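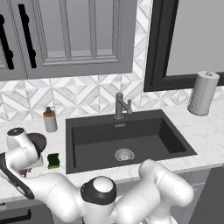

Sponge first, sink later

Home Posts Notes About Contact

I spent most of July on one question: if a policy learns to pick up a sponge in a simulated kitchen, how much does it care about which kitchen it learned in? The render at the top is one of the sink layouts, with the arm reaching over the counter to the left of the basin.

The method is simple. I trained two policies on 1000 simulated demos each. The first saw a single layout with the sponge moved between runs. The second saw 14 layouts, with the counter material, the faucet and the backsplash changed as well. Then I ran both for 500 trials on 4 layouts neither had seen.

The second policy did better on every test layout. The gap was widest where the counter had strong veining, and I think the first one had learned to lean on the look of the stone. It would close the gripper short of the sponge and carry on as if it had it.

Aarti Rawat read my draft and asked whether the gain came from the layouts or just from more varied arm poses. Fair point — I had not separated the two. I reran the first policy with the wider set of starting poses and it closed a small part of the gap. Most of it stayed.

The code is in the Wistorow repo under the sink folder. The physics settings are the same as in my last post, apart from finger friction, which I raised a little. Next I want to put the sponge inside the basin, where the walls limit how the wrist can turn.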